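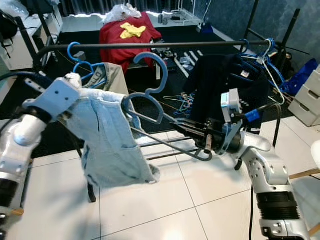 # Hanging up instead of folding

Mon 1 August

I gave up folding in May. Up to then everything I owned that wasn't a coat went into a chest of drawers, and by the middle of the week the drawers looked as though someone had been through them looking for money. Now nearly all of it goes on a rail. A few people asked how I've got on with it after I mentioned it in the post on the wardrobe doors, so these are my notes.

The rail is a clothes rack from Allach. It's a plain metal thing, one bar across the top and lower bars nearer the floor. I looked at a nicer one from Sato but it was 41 pounds more and did the same job. Mine stands on the tiles where I can get at it from the front. I would have liked wheels, but on a tiled floor I think they would have annoyed me.

Hangers have been the real subject. I have far too many wire ones, in several colours, and they tangle the moment you put two of them down together. You pick up one and get four. I've stopped using them for anything with weight in it. The blue plastic ones are better. They have a big enough hook to go over the bar without a fight, and a T-shirt sits on them without getting those little points at the shoulders.

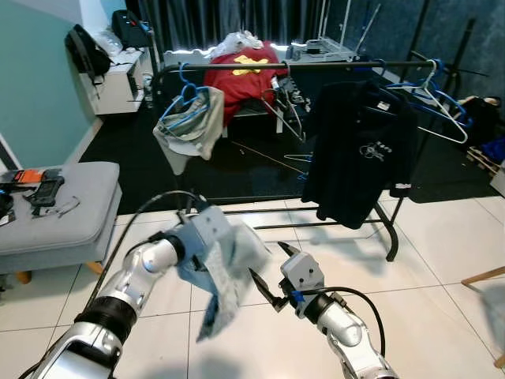 T-shirts are the easiest, so I do them first. I put the hanger in from the bottom hem and not through the neck, as I've ruined enough collars by stretching them. Dark ones go together on the right. Khaki and anything in that line goes on the left. It isn't a strict system, but it means I can find the black shirt without moving the rest along.

Denim is slower. It's stiff, it's heavy, and it slides off a smooth hanger if one side is even slightly longer than the other. My way is to hold it up by a top corner first and let it drop, so that I can see which way round it is, then bring the hanger to it. Doing it the other way – hanger on the rail, denim thrown at it – has a poor success rate. I bought a pack of clip hangers from Jitaru for this and they were fine for light things, but the clips crept open under jeans and I found a pair on the floor most mornings.
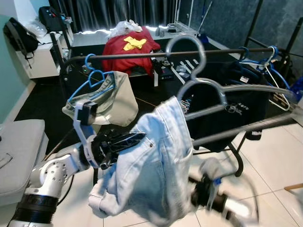 I also leave a gap between the heavy things and the light ones. A thick garment pushed up against a thin one creases it, and then you're ironing again, and the whole point was to iron less. I've had the iron out twice since May, both times for the same linen shirt.

Some things still get folded. Jumpers go out of shape on a hanger, so they stay in the bottom drawer, along with socks and pyjamas. Towels are on a shelf.

The next job is to thin out the wire hangers. Arel, the dry cleaner's on the corner, will take them back if they're tied in bundles, so I need to find some string and sit down with the pile. I'd also like a second lower rail for trousers, if I can find one that fits the space I've got, which is 64 centimetres at the narrow end.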